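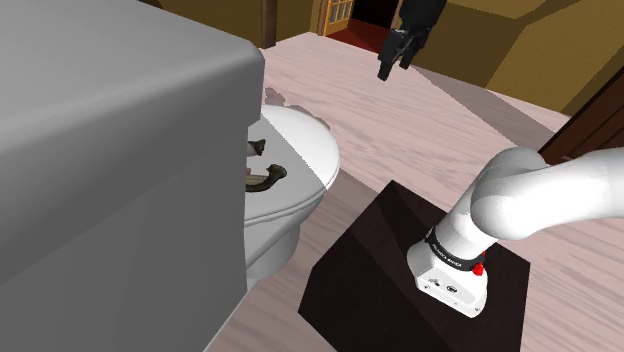

Clubs > Robotics > Simulation Group > Questions and Answers

Dandell Student Robotics Club: Simulation Group FAQ

Do I need to know programming before I join?

A little Python is enough. You should be able to write a loop and a function, and to read an error message without closing the window. If you never wrote any code, please take the beginner group first and come to us in the next term.

When do you meet?

Every Thursday after the last class, in the computer room on the second floor. A meeting takes 2 hours. The room is open before that also, but then you work without a mentor.

Do we work with a real arm?

In the first term, no. All the work is done in the simulator. Students who finish the household tasks can ask for time on the real arm in the spring.

What are the household tasks?

They are small jobs in the rooms of a simulated house. The arm stands on a fixed base and must reach an object, take it, or move a part of the furniture. The kitchen tasks are the easiest and we start there. The bathroom is more difficult, as there is less free space and the planner finds fewer paths. Closing a lid is worth the same points as opening one, although most teams find opening harder.

Can I make my own room?

Yes, after you complete the kitchen set. Please keep the walls and floor simple at the beginning. Many new members spend three weeks on textures and then have no time for the controller.

My arm goes through the furniture. Is this a mistake in the simulator?

Usually it is a mistake in the scene file. The object has a visual shape but no collision shape. Open the Vasto viewer, turn on the collision layer, and look whether your object is still there. If it disappears, you have to add the shape.

My computer is old. Can I participate?

Yes. You can turn off the shadows and run with low quality, and the score does not change. You can also borrow a laptop from the club, but it must stay in the building.

How big is a team?

The Stinov Cup accepts teams of 2 students. If you come alone, we will find you a partner in the first meeting. We have 15 places in the group, and when they are full we keep a waiting list.

What is the Nogueira folder?

It is the shared folder with the starter code, named after the first project of the club. Copy it to your own account before you change anything. Please do not edit the original, it happened last September and everybody lost the gripper settings.

Does it cost something?

The group is free. Only the Stinov Cup has an entry fee, and each team pays it at registration.

How do I leave the group?

Write to the club address and return the laptop if you have one. You can come back in any term.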